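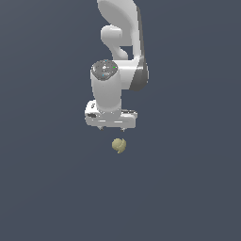
## Kitchen and laundry tips for short-term rental stays

Applies to self-catering apartments booked for a week or less.

**Before departure**

- Print the booking confirmation and tape the access code inside a luggage lid. Phone batteries fail at arrivals.
- Read the listing for oven, kettle and washer. "Kitchenette" usually means 2 burners and no oven.
- Pack a paring knife in checked baggage only. Rental knives are generally dull.
- Decant spices into contact lens cases and label both lids.

**On arrival**

- Run the kitchen tap for a few minutes if the unit has stood vacant.
- Set the refrigerator to its middle setting and wait 6 hours before judging it.
- Photograph chipped dishes and scorched pans the same day and send the pictures to the host through the booking site. Claims made at checkout are harder to settle.

**Laundry**

- Travel irons rated above 1,000 watts can overload an older power strip. Use a wall outlet.
- Roll wet shirts in a dry towel, kneel on the roll, then hang them.
- Combination washer-dryers take half a normal load when drying. Overfilling leaves everything damp.

**Checkout**

- Wipe the refrigerator shelves, then the drip tray.
- Leave unopened dry goods only if the house rules allow it.
- Check the freezer. Ice packs are the item most often left behind at the Vustow apartments.

Corrections to Idun Åberg, Plusura guest desk, extension 106.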